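The Radell Drone Box for Singers

Price: $303, plus shipping
Made by Enton
Ships with: drone box, power supply, foot switch, cloth cover, printed tuning card

Hi, I'm Sandamali Patwary, and I design and build the Radell. If you came from the newsletter you know most of this already, so skip down to the part about the new foot switch, because that's what everyone keeps writing to me about.

For everybody else: the Radell is a small box that holds a steady note (or two) under your voice while you practice. You turn the big knob to your home note, you set the second voice to a fifth or a fourth or whatever you like, and you sing. It doesn't record you, it doesn't show you a graph, and it has no screen to look at. I sang with a phone app for years and I spent half of every session squinting at a little needle. My tuning got worse! I was singing to please the needle and I'd stopped listening to anything.

My old teacher used to sit at a hand-pumped reed box and keep it going for the whole lesson, and I wanted that sound back in my apartment without growing a third arm. So the first Radell was really a present to myself. Then a friend from choir wanted one, then her sister did, and here we are.

How it sounds

Warm, a bit reedy, with a slow movement in it so your ear doesn't go numb. I spent more time on that movement than on everything else put together. A perfectly still tone gets irritating very fast (try singing over a dial tone sometime) and a wobbly one drags your pitch around with it. The drift knob on the left sets how much you get. All the way down is nearly still. I keep mine a hair past nine o'clock and I've pretty much never moved it.

The range is 39 notes, which covers a low bass up through anything a soprano would want as a home note. Each of the 2 voices has its own volume. There's a fine tune control on the back for matching a piano that's gone flat over the winter, or a harmonium that was never where it should have been in the first place.

The tone knob goes from dark to bright. Lower voices tend to like it brighter than they expect, so give that a try before you write to me saying the box sounds muddy. I say this with love. I've had that email a lot.
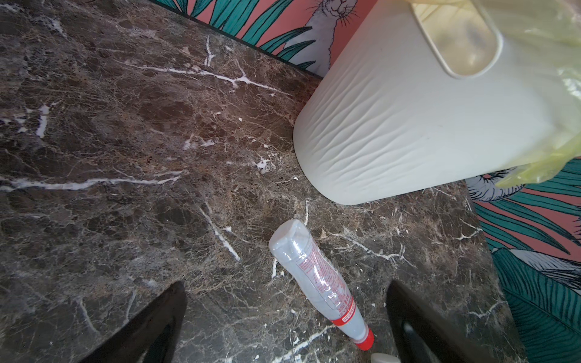
The speaker points up and slightly forward, so it works best on a table or a stool at sitting height. On the floor it still sounds good but you lose some of the top, and if you've got a thick rug you'll lose quite a lot of it. There's a headphone jack on the right side, and plugging in shuts off the speaker. The line out on the back stays on either way, so you can feed a PA and still hear yourself in one ear.

The foot switch

Okay, the foot switch! Until this version, changing your home note meant reaching over and turning the knob, which is fine in your bedroom and a pain in a rehearsal. Now you can store a handful of settings and step through them. Tap once to go forward, tap twice to go back, hold it down to fade the sound out. The fade takes a couple of breaths, and you can make it longer by holding the store button while you turn the drift knob. Yes, I know that's a strange combination. I ran out of knobs and I really didn't want a menu.

The change from one note to the next is a short glide by default. Some people love the glide and some people find it seasick. To turn it off, hold the store button while you switch the box on. Do the same again to bring it back.

One warning, and please read this one. The foot switch from the older box has the same plug but it's wired the other way around. It won't hurt anything, it'll just think you're holding the pedal down all the time, so your sound will fade out the moment you plug in. If your brand new Radell seems to die after two seconds, look at which pedal you've got. The new one has a ridged top and the old one is smooth.

Who it's good for

Solo singers, small vocal groups, teachers. I was surprised how many string players ordered the last batch, and I've heard from a flute teacher who uses it for the first few minutes of every lesson. Ilham Tawfik leads a vocal group called Ait Brahim, and she's had one of my early boxes on the road for two seasons. She sent me this:

"We warm up in hallways and parking lots and once in a walk-in cooler, and I put the box on a suitcase and everyone goes quiet and comes in together. I wish it ran longer on battery. I wish the handle was bigger. I'd buy it again."

The handle is bigger now. The battery, see below.

Who it's probably wrong for: if you want something that plays chords or backing tracks, this isn't it and I have no plans to go that way. If you're a brand new singer and you don't know what note you want, you'll be fine, but get somebody to sit with you the first time and find a comfortable one. The tuning card has a starting place for each voice type and you can scribble on it (the back is blank on purpose).

Battery or wall power

It runs on the power supply in the box, or on four AA batteries. On batteries you'll get through an evening rehearsal at moderate volume. If you play it loud in a big room, bring spares. I looked at a built-in rechargeable and decided against it for now. They wear out, they're a headache to ship, and I like that you can buy AAs at any gas station. Rechargeable AAs are fine. Take them out if you're putting the box away for the summer.

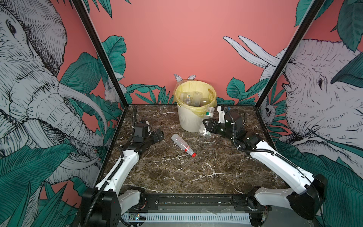 The case

The box itself is walnut on the sides with a painted metal top. I can do the top in dark green or cream. Please don't wipe it with anything strong, a damp cloth will do it. The knobs are held on with a little screw from the side, and every so often one works loose. The key that fits it is taped inside the battery door, so don't throw that out when you put the batteries in!

The cloth cover is thick enough for a shoulder bag but it's no good for checked luggage. If you fly with it, take it as carry-on. The padded Fastuver case fits it snugly, with the foot switch in the front pocket, and I keep a few of those in stock if you want to add one to your order. The larger Fastuver is too roomy and the box slides around in it.

Ordering and waiting

I build these in small batches, and I test every one by singing with it, so there's usually a wait. The batch I'm soldering now is spoken for. The next one opens on April 15, 2022, and those boxes will go out as they're finished, in the order the payments came in. If you need yours for a certain concert or a tour, tell me in the notes field and I'll let you know right away if it can't happen. I'd much prefer to lose a sale than have you checking the mailbox the night before.

A plain word on numbers, because a few of you asked if the Radell is going to get bigger, cheaper, and sold in stores. A shop did ask me for 1,000 of them. I said thank you and no. I'd have to hand the tuning over to somebody else, and it's the part I like.

Returns and repairs

Try it for a month. If it isn't for you, send it back in one piece and I'll refund what you paid for the box. Return shipping is on you. Repairs are free for the first two years, and after that I charge for parts and whatever the postage comes to. I can still fix every version I've made, including the ugly one with the orange knob. If you have the ugly one with the orange knob, I'd love a photo of it.

I close the shop for most of October to sing, so repairs that come in then sit on the shelf until I'm home. Email is the best way to reach me, and I answer in the mornings. If you'd like to hear the box before you buy, say so and tell me your usual home note, and I'll send you a short recording at that pitch, with no singing on it, so you can try it under your own voice.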